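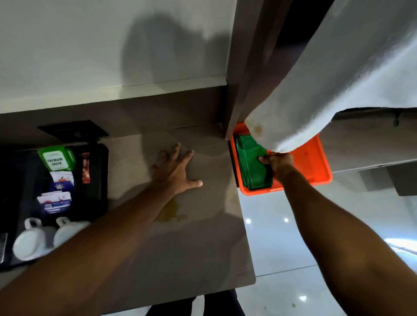
How many cleaning cloths does one guest kitchen need?
Six is enough for most rooms, if they are washed after each stay and come back folded.

Ollcombe Folded Counter Cloths, green

Our Ollcombe cloth is made for tea and coffee corners in guest houses, small offices and holiday apartments. These places have the same trouble every morning: a few drops of tea on the stone, a ring under the cup, sugar next to the sachets. The cloth takes up the liquid in one or two passes and it does not leave fluff on the counter.

The color is dark green, so the staff can easily see which cloth is for the counter and which towel is for the hands. We advise to keep the folded stack in a bright plastic tray at the end of the counter, for example an orange one. The tray is sold separately under the name Jaron.

Size of cloth: 33 cm, square
Pack: 20 cloths, delivered folded
Washing: warm, without softener
Drying: on a line or in the machine at low heat

For beige and other light stone, please wipe tea stains with a damp cloth first and dry after with a second one. Old stains can need the Grimshaw stone soap, one small spoon in a bucket of water. Do not use vinegar on natural stone.

Orders for hotels are packed in cartons without plastic film. New colors will come in June.

Shares 33
Comments 6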